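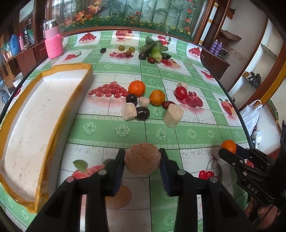 Filed under: Consumer Studies / Household Textiles

3.2 Setting and procedure

The survey was carried out in August in two towns, Nimri and Dremonport. In each town we asked households which cloth they put on the table for daily meals and which one they keep for guests. The interviews were made at home by Siham Khalaf, in the language preferred by the family, and each took 15 minutes. We sent 500 invitations by mail. Households that had moved away were not replaced.

Printed patterns were sorted into 8 groups. Fruit and vegetable prints make one group, even when they are combined with flowers or checks (Figure 2). At first we had put the checked cloths separately, but the two coders did not agree often enough on the mixed patterns, and this division was given up.
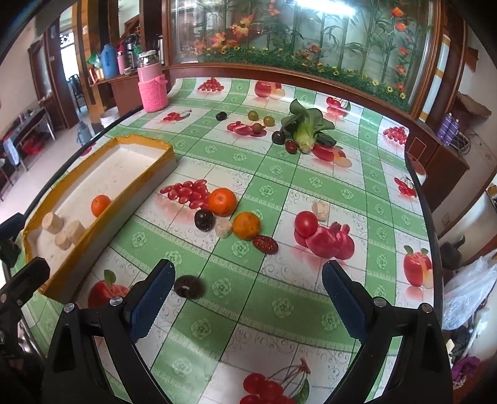 Figure 2. Green and white checked tablecloth with rosettes, scrollwork and fruit.

The respondents often explained their choice by the ease of washing. The age of the cloth was more difficult to establish, as many people remembered the shop but not the year. For this reason we treat all answers before 2000 as one period. Whether a pattern was chosen or received as a present is discussed in Section 4, together with the differences between the two towns.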